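Derkent Waxed Canvas Apron

Cross-back straps, three pockets
Color: Moss
In stock

I've been making aprons in my garage since my knees gave out on the tile work, and the Derkent is the one I wear myself. It started as a favor for a friend who was tired of the strap digging into his neck by lunchtime — so there's no neck strap. The weight sits on your shoulders and crosses at the back, and you put it on like a vest. Took me a few tries the first time, I'll admit! Now I can do it with a coffee in one hand.

The canvas is heavy and waxed, and it comes stiff. Really stiff. Give it a couple of weeks of daily wear and it softens up nicely, with creases where you bend and a bit of shine across the lap. If you want it to stay neat and even looking, this probably isn't your apron (have a look at the Cato, which is plain cotton and goes in the wash).

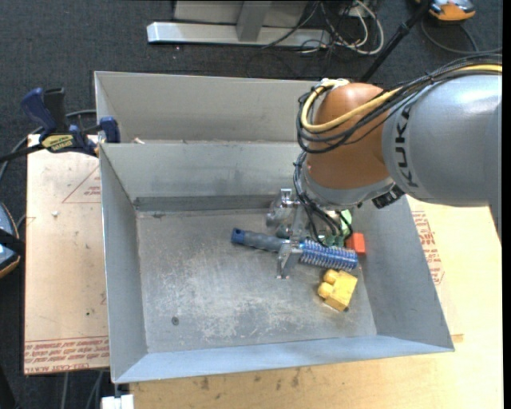 Pockets! One on the chest for a pencil and a small notebook, two at the hips that are deep enough for a tape measure and a pair of gloves. I moved the hip pockets down an inch in the new batch after Kittipong Boonyarit wrote to tell me his pliers poked him every time he sat down. He was right, and so were the other people who'd been too polite to say so. The corners are riveted, and the rivets are brass.

Sizing is simple. There's one size, and the straps adjust a lot. If you're very tall, order the long version, which adds four inches at the hem. I'm short and the regular one lands just below my knees.

Please don't machine wash it. Brush off the dry stuff, wipe the rest with a cold damp cloth, and hang it up. It'll want rewaxing maybe once a year, depending on how rough you are with it. I use the Flastotus wax bar — rub it in, go over it with a hair dryer, and leave it overnight.

I cut these in batches of 200 and the next batch won't be ready until November. Moss always goes first, and I can't hold one without an order.

Goes well with: Flastotus wax bar, Jeon tool roll

Page updated 12 Aug 2022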